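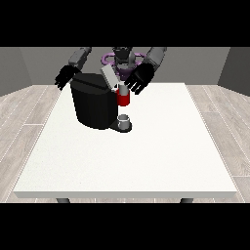

Mercedes thought we should drop the breathing part before anyone even tried it. Her words in the planning doc: "freshmen at 8 am will just fall asleep, do stretching only." Si-woo wanted both. We kept both and shortened the breathing to 2 minutes.

Project report, Movement Breaks in First Period Spanish
Mercedes Cuadros, Si-woo Yeom + me

What we did
Short movement breaks inside a normal Spanish lesson, 3 weeks, one class at Janero. Teacher let us lead. All commands in Spanish (levanta los brazos, gira, respira) so it still counted as class time. Ms. Guzmán checked our vocab first and fixed the reflexive verbs, we had a lot of those wrong.

Week one
Too long. Break ran about 40 percent over what we planned, mostly from moving backpacks out of the aisles. Half the class didn't know "hombros" so they watched each other and copied. Fine for stretching, bad for learning the word.

Week two
Wrote the body words on the board before class. Much better. Si-woo led the breathing and talked too fast, then slowed down after Mercedes told him. Monday was a mess, fire drill, no break at all. We left that day out of the notes.

Week three
Students led it themselves in pairs. One pair did the whole thing as a soccer warmup and people were loud but they used the commands right, even "agáchate" which we never taught. Breathing went last. A few kids kept there eyes open and looked at phones. Nobody fell asleep so Mercedes took back her comment, sort of.

Results
Exit slips after each break, one question: are you more ready to work, same, or less. Mostly "more" by the end, mostly "same" in week one. We did not have a second class to compare to. Also the slips weren't anonymous the first week, which probaly changed answers.

Problems
Room is small. Slips got lost once. We planned to track quiz scores but the quiz got moved to March and this is due before that.

Next time
Start with the words on the board. Let students lead sooner, week two maybe. Ask the Dudberg class to be the comparison group, their teacher already said ok. Mercedes still wants a stretching only version. Si-woo is typing up the command list for Ms. Guzmán, she'll get it with the final copy.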